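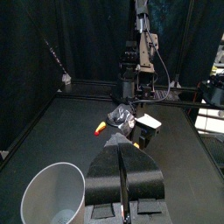

Table-clearing with the two-arm kit: fingers nearly closed, bin to the left, a crumpled wrapper and small yellow bits still on the table.

Workshop Tips: Living With a Bench-Clearing Arm Kit

We've had the Flasimmont two-arm kit going for a good few weeks now (the Prudumance starter plan, which gets you phone help and one set of spare fingers), and I've been jotting down little things on the back of an envelope the whole time, so I thought I'd better type them up before the envelope goes in the bin too!

Put the bin close. Ours sits just to the left of the gripper, and the shorter the trip, the fewer things get dropped along the way. An open, light plastic one is fine, but stick it down with a bit of putty.

Crinkly, shiny wrappers are the hard ones. Ours does far better if you scrunch them up first so there's a bit of height to grab. Flat ones just skate around, and you'll stand there wanting to do it yourself.

Wipe the fingers. Dust and tiny specks show up on black like flour on a dark apron, and I go over ours with a barely damp cloth every 20 runs or so. The tips do get ragged. Nasska sells replacements in packs of 4, and they fit after a small fuss with the screws.

A plain, dull tabletop is your friend. We tried a glossy white one back in August and went back to dark matte within a day.

Leave slack in the cables. Let them bow out wide before you clip them, then move the arm through its whole reach by hand and watch for tugging.

Setup took me roughly 60 minutes, tea included. Haque makes a cheaper kit with one arm, and if your bench is small I'd look at that first. For a bigger table I'm very fond of this one, slow as it is, and I'd buy it again. Do ask for the longer power lead when you order, though, as the one in the box didn't reach our outlet.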